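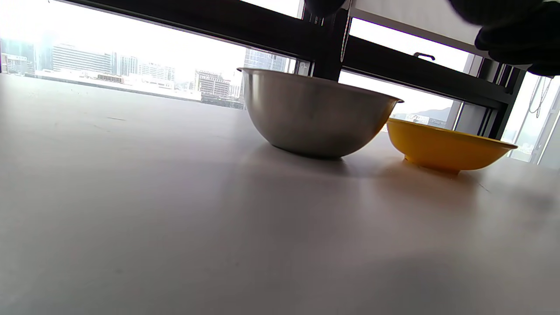 Vilhjálmur Bergmann objects that bowls are the wrong place to start. Most kitchens, he writes, lose more time looking for lids than they ever lose stacking bowls, and a study of nesting order will tell us what any dishwasher already knows. The objection is recorded with this call because the study is meant to test it.

Call for participants: bowl storage and nesting in shared kitchens

The Tresisero household storage study is looking for adults who cook, bake or wash up at least four times a week. Participants will sort, stack and put away mixing bowls and serving bowls of different depths, rim shapes and materials. We want to know which bowls people put inside which, when they give up on a stack and start another, and how they get a stuck bowl free.

What you will do

Each participant attends two sessions of 74 minutes. In the first, you work at a table with a mixed set of steel and colored bowls and put them into storage in any order you like. In the second, you repeat the task with a fixed shelf height and a limited shelf width. Between tasks you fill in a short form on reach, grip and noise. Bowls are washed between participants. No cooking takes place.

Mixed pairs are of particular interest. A deep steel bowl with a rolled rim and a shallow bowl with a flared rim and a foot ring can be stored side by side, one inside the other, or apart, and people who share a kitchen often disagree on which is correct. Couples and roommates may apply together but will be scheduled separately.

Who can take part

You must be 18 or older and able to lift a stack of bowls to shoulder height with both hands. Left-handed applicants are welcome — the first round had too few. People who work in catering may apply and should say so on the form. You do not need to own a dishwasher, and you do not need to be tidy.

We cannot accept applicants who took part in the December trial of the Thambiah shelf insert, as the tasks overlap.

Place and payment

Sessions are held in the Plivadov building, room 347. There is an elevator. Payment is 108 dollars for both sessions, paid after the second. Participants who complete only one session receive half. Travel is not covered.

How to apply

Send your name, your usual kitchen tasks and the hours you are free to Anselmo Bittencourt at the Tresisero study desk, Plivadov building. Applications close on 4 January 2020. Please list any allergy to dish soap or latex — gloves are provided for the washing-up part of session two, and another type can be ordered with notice.

Comments

marta_k
Is the second session on the same day as the first? I can do mornings only.

Anselmo Bittencourt
Separate days, at least one week apart. Mornings are fine for both.

Oldpantry
Do we get to see the results? I have stored bowls by size for years and my sister does it by color.

Anselmo Bittencourt
A summary goes to everyone who completes both sessions.

D. Rusk
Would like to see glass included. Glass bowls are the ones that stick.

Vilhjálmur Bergmann
And lids.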